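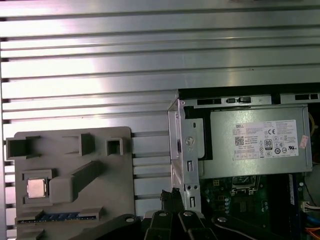 Spring repair nights are back at Stustby Hall!

After a long winter break we're opening the doors again in April, and I couldn't be happier about the lineup. Rongrong Mao is returning with her sewing table (bring your torn jackets, she loves a tricky zipper), and Shufen Luo will be looking at lamps, radios and anything else with a plug. She fixed my mother's old kitchen radio last fall and it still gets the ball game every evening!

We have room for 25 people a night, and 22 had already put their names down for the first one when I last checked, so please sign up at the front desk soon. Doors open at 6:30 p.m. and we wrap up at nine. Bring one item each, plus any loose parts in a bag with your name on it.

Last season, neighbors carried 445 things through our door, from toasters to a very loud cuckoo clock. I'd love to beat that. Parking is on the Breltska Street side, and there's tea in the back!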